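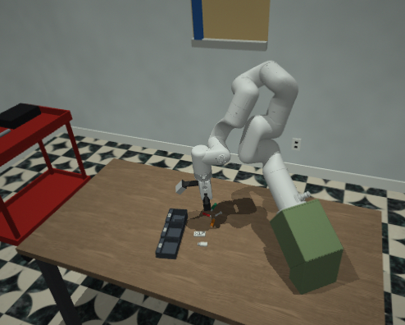

Progress report to the Sellidham fund
Project: Zosico, small-item tidying
2021-07-12
Prepared by Taner Duman

Work in June stayed in simulation. The chore is one any shop assistant does without thinking: take small items off a table, bottles included, and put them in a compartment tray. We ran 700 trials. The arm finished the whole table in 42 percent of them.

Grikard's last summary quoted 82 percent. That figure counts single pickups of upright items - a fair thing to measure, but a shop would not pay for it. Bottles lying on their sides remain the main trouble, followed by thin flat pieces that give the fingers little to grip.

Stan has rewritten the grasp planner and expects better numbers. I expect some gain on the bottles and very little on the flat pieces. I would also remind the fund that simulated friction is kinder than the real kind, and that our tray never moves when bumped.

Spending is on plan. We ask to push the hardware trial back 18 weeks and to drop the word "household" from the project title until we have tested in a house. The revised schedule will follow once Grikard confirms bench time.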